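**January, late morning, back room at Huketholm**

Picking this up from where I left off before the break, mostly so whoever is in next doesn't have to work it all out again from the labels (sorry about the labels, they were mine).

The new sorting line is set up and I'm really rather pleased with it. We have 3 stations now: tins and jars first, then dry goods, then everything that needs its date looked at twice. I ran 105 bags through it this morning to see where it jams, and it jams at the dry goods every time. Rice and pasta come in at double what we planned for, and the crates fill up before anyone has a chance to swap them. I've moved the empty crates under the bench so they can be reached without walking round, and that did help – not as much as I'd hoped, but the last few bags went through without a pile building up.
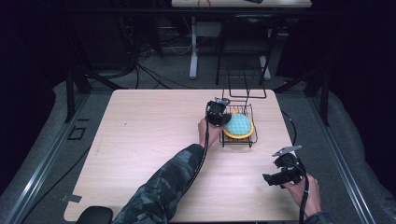
The scales want watching too. The big platform one drifts once it's been on for a while, always upwards, so please zero it between crates and write the reading down before lifting anything off. I lost a whole row of weights by being in too much of a hurry, and had to put all those crates back on again. Serves me right!

Omer depot has asked for our spring figure and I've put down 3000 bags, same as they had from us last time. Akbari are lending us the van again, bless them, but they'd like it back with the straps in it this time. The straps are on the hook by the side door.

Still to do:

- proper labels for the dry goods crates, in big letters
- ask Omum whether they can take the baby food, we've no shelf for it
- more parcel tape, the wide sort
- try the line again with the date checks moved up to second place and see if the rice behaves any better

Kettle's been descaled, by the way.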